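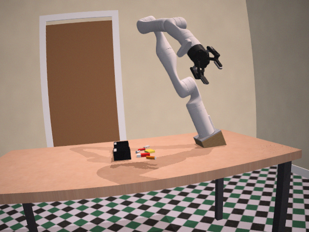

Accueil Tribunes Culture Archives Contact

Rechercher sur le site OK

Éloge du dictionnaire papier

J'ai racheté un dictionnaire en septembre, un vrai, trois kilos de papier bible et une tranche qui sent encore l'encre. Mes collègues ont ri. Jeanine Michiels m'a demandé si je comptais aussi m'offrir un télégraphe ! Depuis, elle vient le consulter tous les midis.

Ce que j'aime, c'est qu'on s'y perd. On cherche « margelle », on tombe sur « margotin » — un petit fagot pour allumer le feu — et voilà dix minutes délicieusement perdues. L'écran, lui, vous livre le mot demandé tout seul, sans ses voisins, et on referme la fenêtre aussitôt. Or les voisins font la moitié du plaisir ! Le hasard alphabétique range côte à côte des mots qui ne se seraient jamais fréquentés, et c'est dans ces rencontres que j'ai appris le plus de français.

Le mien compte 3 033 pages. J'en ai lu peut-être 27 en entier, les autres par bribes, debout, le manteau sur le dos. Ma fille y a pris goût aussi : à table, elle ouvre au hasard et nous devons inventer une définition avant d'entendre la bonne. Les nôtres sont souvent meilleures (je n'en démords pas).

Je voudrais qu'il y en ait un dans chaque classe, ouvert, à hauteur d'enfant, avec le droit de corner les pages. Un gros volume fatigué, qu'on feuillette en attendant la cloche. Les éditions d'occasion se trouvent pour presque rien dans les brocantes, souvent au fond du carton, sous les guides de voyage. Prenez-en un la prochaine fois, et commencez par la lettre M, elle est magnifique.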